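I used to own 24 matching storage boxes, all beige, all labeled, and I could never find a thing in them. So this August I gave in and bought bins in colors (loud ones!) from the Zullberg outlet, and I'm never going back.

My sister-in-law says color coding is for kindergartens. Fine, but kindergartners know where the scissors are! I grab the red bin half asleep and I'm right every time.

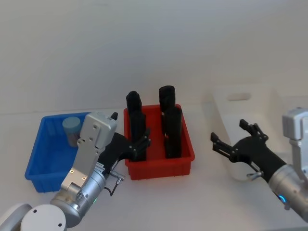 Black cylinders in the red bin, a light blue cup in the blue one.

The clear-ish white kind I'm less sold on. They vanish against a pale wall, and I forget I own whatever I put in there. Handy handle, though. Give me red, give me blue, and if Zullberg ever does a decent orange I'll clear a shelf.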